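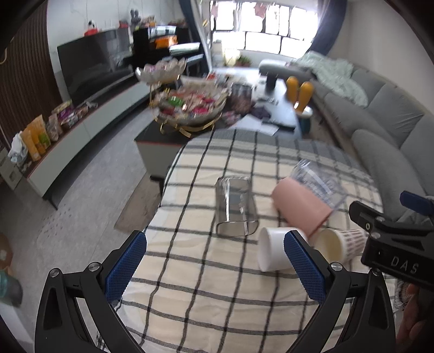

Figure 4-1. Drinking cups on a covered table.

4. Preparing and Loading the Upper Rack

This section applies to the Widmont countertop dishwasher with the adjustable upper rack. Owners of the fixed-rack model should skip 4.2 and go directly to 4.3. The machine must be level, connected to the faucet adapter, and rinsed through once as described in Section 3 before any dishes are placed in it.

4.1 Before You Begin

Check that the power switch is in the OFF position and that the door opens fully without touching a cabinet or shelf. The door needs 17 inches of clear counter space in front of the machine. If the rack is still held by shipping clips, remove both clips and keep them with the warranty card. They will be needed if the machine is moved to another address.

Caution: Do not lean on the open door or rest full pans on it. The hinges are made to carry the weight of the door only.

4.2 Setting the Height of the Upper Rack

1. Open the door and pull the upper rack out until it stops.
2. Take everything off the rack, including the flatware tray.
3. Hold the rack on both sides. Press the gray release tabs inward with your thumbs.
4. Raise or lower the rack to the position you want. Keep both sides even.
5. Let go of the tabs. Each one clicks as it locks.
6. Push the rack in and turn the upper spray arm by hand. It must make a full turn without touching the rack or the roof of the tub.

Note: If only one side has clicked, the rack will slope toward the unlocked side and may stick on the way in. Pull it out again and repeat steps 3 through 5. Do not force the rack.

The low position is meant for cups and short glasses. When the rack is set high, plates of dinner size will fit below it, but tall glasses will not fit above.

4.3 Sorting

Sort the dishes before the first rack is filled. Empty out any remaining liquid, tea leaves, fruit, or ice. Scrape off solid food, but do not wash dishes by hand first. Heavy rinsing makes the soil sensor choose too short a wash, and the cycle may have to be run a second time.

Plastic items go in the upper rack only. Look on the base for a dishwasher mark or a temperature limit. If there is no mark and the maker's instructions are no longer available, wash the item by hand. The following should never be placed in the machine:

Wooden spoons and boards
Cast iron
Vacuum flasks and insulated mugs, unless marked as safe
Painted or gilded glassware
Anything with a glued handle or a paper label

4.4 Loading Cups and Pitchers

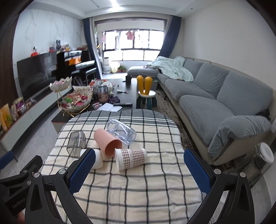 The upper rack has two rows of folding tines and a center channel. Cups belong between the tines, with the mouth facing down and slightly inward, so that the spray reaches the inside and water can run off the base. Very light plastic cups should be held in place with the folding cup shelf, which is lowered over them until it rests on their bases. A plastic pitcher with a handle, like the transparent one behind the pink cup, is loaded last, mouth down in a rear corner, with its handle pointing toward the side wall. Any removable sleeve around a cup, such as the maroon gingham kind on the white cup, is to be taken off and kept out of the machine.

1. Fold down the tines on the left if a pitcher or other wide item is to be washed. Leave the tines on the right upright.
2. Load the rear of the rack first and work toward the door.
3. Leave a finger's width between items. Cups placed inside one another will not be cleaned.
4. Lower the cup shelf. It should not bend or spring back.
5. Turn the spray arm by hand once more. Move any item that it strikes.
6. Slide the rack in slowly until it meets the rear stop.

Caution: Lightweight items that come loose during a cycle can fall onto the heating element and melt. If you notice a smell of hot plastic, press CANCEL, wait for the pump to stop, and switch the machine off at the wall. Let the tub cool for 20 minutes before reaching inside.

4.5 Choosing a Cycle for the Upper Rack

Press the CYCLE button until the light stands beside the program you want.

LIGHT is suited to cups, glasses, and saucers used the same day. Use it also for plastic with a low temperature limit, with HEATED DRY turned off.

DAILY is the standard setting for a mixed load. Detergent goes in the covered side of the dispenser, filled to the lower line.

HEAVY is for baked-on food. It should not be used when there is plastic in the upper rack, whatever mark the plastic carries.

Sumska rinse aid is supplied with the machine in a small starter bottle. Other liquid rinse aids may be used. Powders and vinegar may not be placed in the rinse aid chamber -- they harm the seal, and such damage is not covered by the warranty.

4.6 Unloading

1. Wait until the END light is steady. A blinking light means that the machine is still draining.
2. Open the door a hand's width and leave it for seven minutes. Steam may come out at the top.
3. Unload the lower rack first. Water resting on the bases of the cups above will otherwise drip onto clean plates.
4. Raise the cup shelf and lift items straight up from the tines.

Plastic holds less heat than china and will often come out damp. This is normal and does not point to a fault. Dry such items with a clean towel or stand them on a drainer before putting them away.

4.7 If Cups Are Not Clean

Film on clear plastic: raise the water softener setting by one step and check the salt level. See Section 6.

Grit inside cups: clean the filter and the holes of the upper spray arm. Check that nothing tall in the lower rack is blocking the spray.

Water standing in the bases: tilt the cups more steeply, or set one side of the tines to the angled position.

Tea or coffee stains: soak the cup by hand with a stain remover suited to the material, rinse it well, then wash it on DAILY.

If the trouble remains after four cycles, write to Liesl Fankhauser, Customer Service, at the Nindmont service office, giving the model number from the inner edge of the door and the name of the cycle used.

Continue with Section 5, Loading the Lower Rack and Flatware Tray.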